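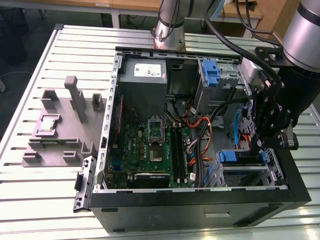
**Durnodis Automation Certificate, Unit 6**
**Reading a fault: the drive that would not come out**
Handout, revised Aug 16, 2022

Bring this sheet to the lab. It covers a fault from the June run of the Klinhom disassembly cell, in which the arm stopped partway through pulling a hard drive from a desktop PC. No one was hurt and the PC was not a loss, but the way the fault was cleared broke two of our rules.

## The task

The cell takes a desktop tower with the side panel off and removes parts in a fixed order. The processor goes first, then the drive in its caddy. Each part is set in the gray fixture beside the case. The program is called Plusley and has three steps for the drive:

1. Approach the caddy and close the fingers.
2. Lift straight out, with a force limit of 40 N.
3. Carry to the fixture, lower into the slots, release.

## What happened

Step 1 finished normally. In step 2 the force reading climbed as soon as the lift began, reached the limit, and the controller went into a protective stop. The log shows the same code, F-LIM, on the second try and again on the third.

The caddy was still latched on one side. It had turned slightly as the fingers closed, so the lift was pulling it against the rail and not along it. More force would have cracked the plastic or dragged the whole case across the table.
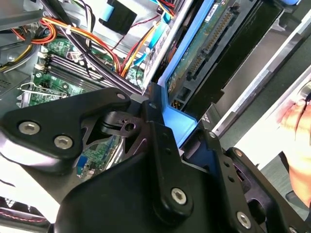 There is very little free space at the caddy. The gripper plates are wide, the power cables run close to the fingers, and a caddy that leans even a little changes where the contact falls. A grasp point taught on one case can be off on the next one, even for the same model of PC.

## How it was cleared, and what was wrong with that

The operator pressed reset on the pendant, steadied the case by hand, and ran step 2 again at reduced speed. The drive came out. Two rules were broken:

- **Hands in the cell with the arm enabled.** A protective stop is not an emergency stop. The drives can come back on with one button press. Steel case panels next to a moving gripper make a pinch point, and reduced speed does not change that.
- **Repeated reset without a cause.** The limit tripped three times before anyone looked at the latch. After the first trip, stop and look.

## Correct recovery

1. Press the emergency stop. Wait for the pendant to show drives off.
2. Look at the latch, the caddy and the cables before touching anything.
3. Release the fingers using the manual valve. Support the drive while you do.
4. Free the latch and reseat the caddy square in its rails.
5. Clear the cell and step back behind the line.
6. Reset, then run step 1 again from the start. Do not resume from the middle of step 2.
7. Write the code and the cause in the log.

## Changes made

The approach now has a 600 ms pause after the fingers close, and the wrist reading is checked for twist before the lift. If twist is over the set value, the arm opens and backs out. The case is also clamped to the table in the Cultden version of the cell – you will use that one next term.

Step 3 has its own risk. If the drive is tilted in the fingers, it can catch on the ribs of the fixture on the way down, and the same force limit applies.
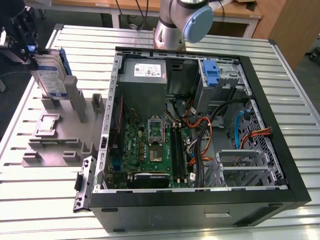 *Fig. 3. Step 3: the drive held upright just above the fixture slots.*

## Before the lab

Read the F-LIM entry in the controller manual. Write half a page on how you would tell a latched caddy from a bad grasp using only the force log. Hand it in at the start of the session.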